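Can a robot do the boring half of a café shift? I asked someone who keeps trying

I'd been meaning to talk to Smaranda Munteanu ever since a friend told me she spends her days teaching machines to tidy up. She works at Kalteck, a small outfit that builds software for robot arms, and before that she ran the counter at a coffee place called Drulby. So she knows what the chores are like when you're the one doing them!

We met at nine in the morning, which she called the middle of her day. My first question was the one everybody asks me when I write about this stuff: so, can they do it yet?

"Some of it," she said. "Wiping a flat table, pretty good. Moving a full tray through a room with people in it, please don't."

What about paper cups? I picked cups as an easy one and she laughed at me (fair enough). They squash, she said, and they stick together, and a squeeze that's fine for a mug will fold a paper cup in half. Kalteck collected 1,000 tries at pulling one cup from a stack and putting it somewhere else, all done by people, so the software would have something to learn from. Then they let the arm have a go by itself. It managed 572 before anyone had touched the settings.

I said that sounded like a lot. She made a face.

"Would you hire a person who got it right that often? At Drulby I'd have sent them home by lunch."

The number she cares about is a different one. Her team times every attempt, and a cup that takes her a second or so by hand took the arm 38 on a bad run. She thinks speed will come along faster than people expect. Judgment worries her more, things like noticing that two cups came away together, or that the stack is about to roll.

"A kid on their first day sees that," she said. "I still can't tell you how they see it, and I need to before I can teach it."

I wanted to know whether she has any of this at home. She doesn't, apart from a vacuum that she has to rescue from the bathroom rug. Laundry is what she'd pay for, and she doesn't expect to be able to buy it soon. Restocking a counter after closing, with no customers around and all night to do it, is where she'd put her money first.

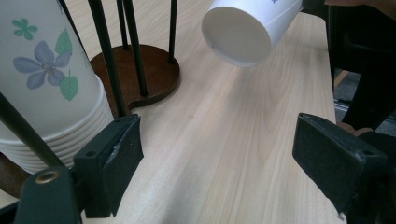 Ülle Bite writes: I close up a bakery most nights and I'd happily let a slow robot do the restocking, but who comes in to fix things when it gets stuck at 2 in the morning? If the answer is me, I'll keep doing the cups myself.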